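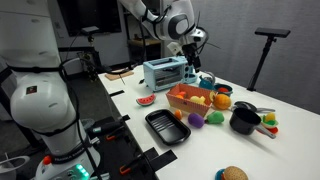
Play Kitchen Lending Scheme: progress report to the Arko Fund

Oct 14, 2024

Dear all at Arko,

It is a pleasure to be writing to you again, and I hope you'll forgive me if I go on a bit, as there is a good deal to tell. When you awarded us 2,000 pounds to put together play kitchen sets for families and playgroups in Orton and Over, I promised a proper account once the first sets had been out and come home again. The first loans went out in August, so we are now far enough along for me to give you one.

What has been bought

Most of the money so far has gone on the food and the cookware, as we planned. The fruit was the easy part. Bananas, citrus slices, oranges and the rest are all things small children know from their own kitchens, and they need no introduction at all. Vegetables have been harder to find in a decent size, and I spent far too many evenings comparing aubergines (the purple one with the green cap won in the end, and I am very fond of it). We have also bought pots and pans, a baking tray and a chopping board for each set.

The toaster oven took the longest to settle. I had imagined a full cooker with a hob, and had even measured the cupboard for it, but it would have swallowed a large part of the budget and needed two people to carry it up the stairs at Lennox Hall. A pale blue tabletop oven with a window does the job very nicely. Children like to be able to see their dinner, and they like a knob to turn. We settled on it in the spring and I haven't regretted it since.

How the loans have gone

We have lent to 16 families and groups to date, and 11 of them have asked to borrow again, which made me happier than I can easily say in a report. Loans run for a fortnight. We tried a single week at first, and it was too short: by the time a playgroup had got everything out and the children had stopped fighting over the watermelon, it was time to pack up again.

Packing up has turned out to be a bigger part of the job than I expected. Sets used to come back in carrier bags with the fruit at the bottom and the pans on top, and a surprising amount of my August went on sorting. So each set now has its own open container for the fruit, and borrowers are asked to lay everything out on a table before it goes away. It takes a few minutes and saves me an afternoon.

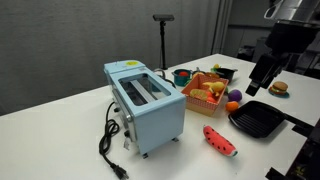 Ertuğrul Keskin wrote after his second loan to say that the laying out had become the best bit, and that his two would happily spend longer putting the fruit away than they ever did cooking it. He did ask whether we might think about bowls and spoons, as "there is always soup, and never anything to eat it with". He has a point, and I have added them to the list below.

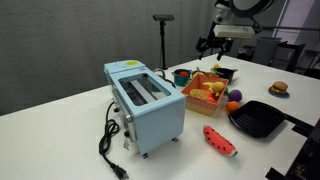

Meals are where I would like to go next. Up to now we have bought by the item, a pan here and a pear there, and the older children notice that the bits don't always add up to a dinner. They want to serve somebody something. The hamburger on its little teal plate shows what I have in mind: bun, patty and lettuce, ready to carry across to a hungry grown-up, with the square ridged pan close by for anyone who wants a second one cooked to order. I'd like every set to have one complete meal of that sort, and a plate to put it on.

What is still to do

Bowls and spoons, as above, for both of the Orton sets first.
A meal and a plate for each set.
A printed card listing the contents. The handwritten ones are getting grubby.
A longer loan over the school holidays, if we can manage it without leaving other families waiting.

We are within budget, and I will send the receipts separately once I have them in a sensible order. There is one pan on order that has been delayed twice, so please don't be alarmed by the gap in the list when it reaches you.

Thank you again for your patience and your kindness. Do come and see us at Lennox Hall if you are ever passing; the kettle there is a real one.

With warm wishes,
Rui Figueiredo

Related items
Play Kitchen Lending Scheme: how to borrow a set
Packing your set for return
Lennox Hall: finding us and parking
Toy repairs in Over

Contact us | Copyright Play Kitchen Lending Scheme | Back to top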